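Moved the whole feed reader over to Kornside on the weekend and I'm still grinning about it!

For anyone who missed the last post, I'd been running Medve on a little second-hand box in the laundry for years. Lovely software, but the packaged version for my server hadn't been touched in ages, and every system upgrade broke the login page in some new and colourful way. I'd got very good at fixing it. I was also thoroughly sick of fixing it.

So, Kornside. The install took one command and a domain name, and then I sat there waiting for the catch. I exported my subscriptions out of Medve as an OPML file, pulled them in on the other side, and all 200 feeds came across with their folders intact – even the one I'd called "misc misc". My starred articles needed a bit more work. There were 2,621 of them (I know, I know) and the importer kept timing out until I split the file in two.
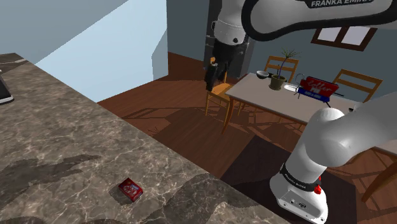
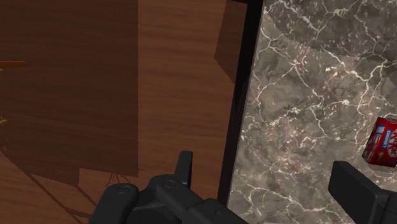
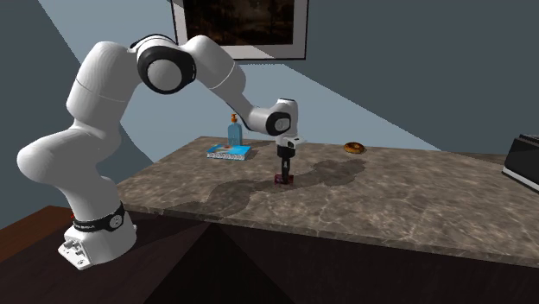 The fix for the timeouts came from Ilze Krūmiņa on the Derkurden forum, who has written a brilliant set of notes on moving between readers. Her tip was to raise the PHP memory limit before the import and put it back afterwards. I'd only done the first half of the file by the time I read that, but the second half flew through.

My favourite bit so far is the keyboard shortcuts. You can remap every single one, so my fingers haven't had to learn anything. Dark theme's gorgeous too, and the colours are all in one small CSS file if you want to fiddle.

Still on the list: single sign-on, which half works, and getting the Flastetitz app on my phone to remember where I was up to. If you've got that syncing properly, please tell me how in the comments!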